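Do I believe in the empty surface?

Posted 2023-12-29 in House, Grumbling

Every December I read the same article. It appears under different names and with different photographs of the same pale kitchen, and it says that if I cleared every flat surface in my home I would sleep better, cook more and stop losing my keys. I have now read it enough times to have lost the keys while reading it.

This year I decided to give the thing a proper go, mainly so that I could be rude about it with some authority. I bought the book (The Fellasari Way, second-hand, with somebody else's underlining in it, and they gave up underlining at chapter two) and I followed it for 4 weeks. I do not have a pale kitchen. I have a rented flat with a great deal of mottled grey going on and a landlord who calls it "a stone look", which tells you he has never had to find a dropped contact lens on it.

The Fellasari Way has one big idea, which is that each thing you own should be put down alone, on a plain surface, and looked at until you know whether to keep it. You are not allowed to do this in a cupboard. You are not allowed to do it with a cup of tea in your hand either, and I broke that one on the first morning.

What the book calls "the settling ground"

This is just a cleared bit of surface. The author recommends linen. There are linen squares for sale on the website, in oatmeal, and I'll let you guess my feelings about that. I used what I had. A mottled surface turned out to be a poor choice for serene contemplation, as half of what I thought were crumbs were part of the pattern and some of what I thought was pattern was crumbs.

I started with the awkward things, on the theory that anybody can decide about a jumper. By awkward I mean the objects that have no room of their own. They live on the floor of the hall, then on a chair, then in a bag for the charity shop, then in the hall again.

The two that caused the most trouble were the yellow blocks in the white basin and the black case with the chrome on it.

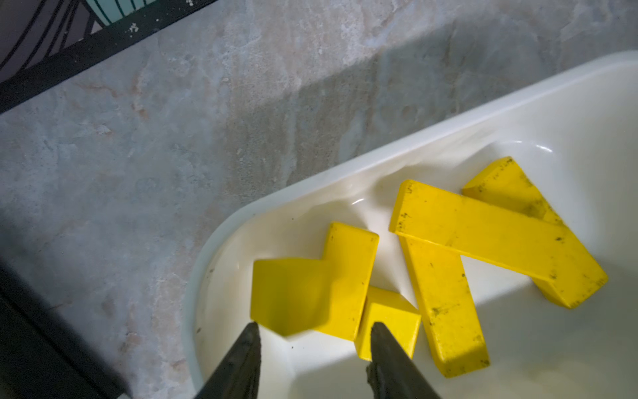
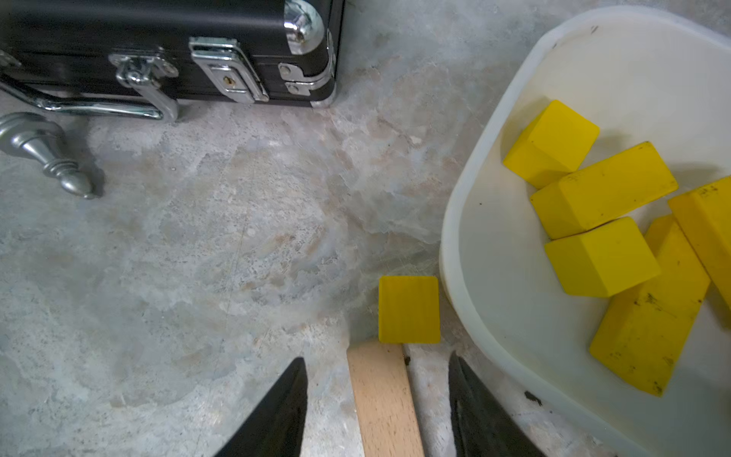
The blocks

The blocks are wooden and I have no children. They came with a job lot of kitchen things from a house clearance, and they went into the basin because the basin was the nearest thing with sides. That was in March. The basin is supposed to be for washing up when the sink is full, and I have been washing up round the problem ever since.

The book says to ask an object what it is for. I find this sort of thing embarrassing even alone. But I did stand there, and the best I could come up with was that they are a nice yellow. Is that enough? The Fellasari answer is no, because colour is "a guest, and purpose is a tenant". I read that sentence twice and I still think it's rubbish. Plenty of what I own is here for its colour. I'd sooner give away the book.

What I will admit is that I wanted the basin back. So the blocks have gone on the windowsill, where they look fairly cheerful and are in the way of the window catch. I haven't gained any space at all. I have moved some wood a short distance and been made to feel spiritual about it.

The case

I like the case very much and it is no use to me. It is a hard one, glossy black, with shiny corners and a long handle and a little brass-coloured keyhole in the latch. I haven't had the key for it at any point. It was sold to me at Perero, the big secondhand place under the railway arches, by a man who said it had belonged to a musician, and I notice that everything with a handle in that shop has belonged to a musician.

According to the book, a container is "a promise to own more". Annoyingly, I think this is right. I have bought boxes to put things in and then bought things to justify the boxes. There is a whole Platex tub in the bedroom containing nothing but the lids of other Platex tubs. So I tried to be strict with the case, and put it on the leaving pile, and took it off the leaving pile, and used it to prop the door open while I thought about it.

It is a very good doorstop. Does that count as a purpose? The book doesn't cover doors.

The silver thing

You may have spotted the silver object by the case handle. It looks like a chess piece, or the end of a curtain pole, and I have never owned a matching one of either. I checked the curtain poles. I checked the bed. I even went through the bag of bits from the old wardrobe, and nothing in there has a gap where it would fit.

It has rings up the stem and a point like an acorn, and it is very pleasant to hold. I've kept it. No argument, no method, I just put it back in the drawer.

The numbers, for people who like them

The book promises that an ordinary household will let go of 1000 objects in a month. It does not say whether a box of matches is one object or a boxful, and if you are going to sell a system on a figure I think you ought to say. I didn't keep a tally. I took two bags to the Nasrallah shop on the corner, and I came back with a lamp.

There is also a members' forum, where somebody claims to have got rid of 1665 things from a one-bedroom flat. I would like to see this flat. I would like to know where they were sitting.

Would I do it again?

Bits of it. Taking a thing out and looking at it by itself is fair enough, and I found a casserole lid I'd been missing since I moved. Clearing a patch of worktop was nice for as long as it lasted. It has a toaster on it now.

But I don't believe my head is any clearer, and I slept the same as usual, meaning badly when it's windy. Most of the people telling us to own less have a shop attached, and the oatmeal squares are still there if you want one. I'm going to see what Perero will give me for the book. If they say it belonged to a musician I'll let you know.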